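Notebook, Wernthorpe student manipulation project
May 17, 2026

Long session today and a good one, so I'm writing it up properly while I still have the patience, and before the whiteboard gets wiped again (please, everyone, copy things off the whiteboard!).

We started with the Doherty task list for the Prindomden round. The tea service task is the one we drew, and I'm secretly delighted, even though it's a beast. The rules give us 300 seconds for the whole thing, from the start call to hand off the pot, and a pour that misses the cup costs more than a slow one. So I'd like us all to stop chasing speed for a while. We have time in hand and can spend it on the approach.

Most of the early part went to the grasp on the handle. The version from February closed all the fingers together, and in the logs you can see the pot yaw a little every time. I split the close into two steps, with the finger inside the loop settling first and the thumb coming in after it. Commit 916 on the Flusavness branch has the change. It's ugly code, I know, I'll tidy it, but the idea is in there and it's readable enough if you start from the bottom of the file and work up.

Then clutter. The judges are allowed to put ordinary kitchen things behind the working area, so we've been practicing with a teapot on a rattan coaster, a little dark cup out in the middle, and a back row of groceries, with juice, a drink can, a jar with a screw lid and so on.

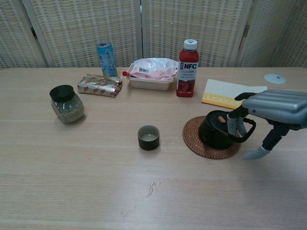
The thing I keep coming back to is the wrist height. At 18 mm above the old setpoint the planner stops complaining about the thumb and the tabletop, but then the reach over the lid gets awkward, and I don't love it. My hunch is that we should leave the height alone and rotate the approach a touch instead. I'd be very happy to be argued out of this by anybody who has looked at the joint limits more recently than I have.

To do: rerun the grasp with the new approach angle, save the first 200 frames of each attempt (the full logs are eating the drive), and move the cup pose into the config file where it belongs. Spare fingertip pads are in the second drawer, under the tape.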